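Sorting the box of odd things: tips for small items that have no home

Household tips, by Ingeborg Hamann
2025-01-02

In every flat where I have lived there was one box for things without a place. In my present kitchen it stood under the sink, and on the first free day of the year I always turn it out. I have done this since many years, and by now I have a way of working which I would like to write down, as my neighbour Farhad Daneshvar asked me for it in May and I promised.

Use a big container with high sides

The first tip is to sort inside something. On a table the small parts roll away, and on the carpet you lose them completely. A deep metal or plastic bin with walls that slope inwards is very good, as round things come back to the middle by themselves. It does not need to be beautiful. Scratches and old paint do not matter, only it should be free of dust and grease before you start. Wipe it with warm water and one drop of washing-up liquid and let it dry.

If your bin has a hole in the bottom, put a piece of tape over it from below. I have lost two good screws and the back of an earring in this way.

Put in a few things at a time

Do not empty the whole box at once. I take up to 30 things when they are very small, such as buttons and clips, but of bigger things only a handful. Spread them so that none is lying on another. When you can see each thing alone, you decide much quicker where it belongs. In a heap you only see the heap.

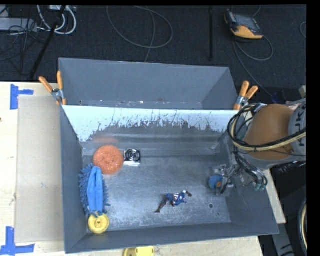

A small round of sorting: sponge, compact camera, duster, toy wheel and action figure, the wheel resting partly against the duster's fringe.

Now make groups by the room where the thing is used, not by what it is made of. Cleaning things go together, toys go together, and anything with a battery goes to a third place. I used to have a fourth group called "later", but it was always the biggest one and it went back under the sink, so I gave it up.

Round scrubbing sponges

A coarse round sponge is for pots and for the oven shelf. Keep it away from non-stick pans and from shiny taps, where it leaves fine lines that you cannot polish out. After use, rinse it under hot water, press it well and stand it on its edge. Lying flat it stays wet on one side and begins to smell. When the fibres are flat I do not throw it out immediately, it can still serve for garden pots or for the soles of boots.

Microfibre dusters with a fringe

The thick chenille kind, with the soft noodles, takes dust very well when it is dry. Shake it out of the window first. Then wash it by hand or at 30 degrees, without fabric softener. Softener covers the fibres and afterwards the duster only pushes the dust from one end of the shelf to the other. I made this mistake for a long time and blamed the duster.

Dry it hanging, away from the radiator. If the fringe is stuck together after drying, comb it with your fingers. And please do not store it next to the scrubbing sponge. Small coarse pieces come off the sponge and hide in the fringe, and the next time you wipe a glass door you will hear them.

Small cameras

An old compact camera should not lie loose with hard things, the lens is scratched very easily. Put it in a sock – a clean one, of cotton – and close the sock with a rubber band. If the battery can be taken out, take it out and keep it in the same sock but in its own little bag. Look also for a memory card before you give a camera away. Attila Szabó from our second floor found 200 pictures of a holiday on such a card, and he had thought they were gone.

For the lens use only a soft dry cloth for glasses. A cleaning duster has already been on the skirting board.

Wheels, figures and other toy parts

A single toy wheel looks like rubbish, but wait with it. I keep a glass jar with a wide neck for parts of toys, and when a car with three wheels appears I know where to look. Once a year the jar is emptied. What has not found its car by then goes out.

Plastic figures can be washed in lukewarm water with a little soap. Use an old toothbrush for the joints, but go softly over painted places. Do not put them in the dishwasher, the colours suffer and thin legs may bend. If a leg is bent already, hold it in hot water for half a minute, straighten it, and then hold it under the cold tap until it is firm.

When you have finished

Bring each group to its room before you fill the bin again. This is the part I like least – the tea is so near – but groups that wait on the kitchen chair become one heap by evening. The empty box I wipe out and put back under the sink, with the opening to the front so that I see what is going in.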